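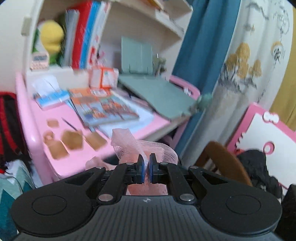 Pink mesh netting

1/ Murnell has stopped taking net bags in the kerbside recycling. That covers the ones oranges, onions and garlic come in. The change started in May but the leaflet only reached us this week.

2/ The council page says they wrap round the sorting belts at the Lorondale plant. It stopped 11 times last year to have them cut out.

3/ They go in general waste now. Ellville still has a drop-off for soft plastics, open until 4, but it won't take netting either.

4/ I've switched to loose onions from the market. 20p dearer a kilo, and they keep just as well in a bowl.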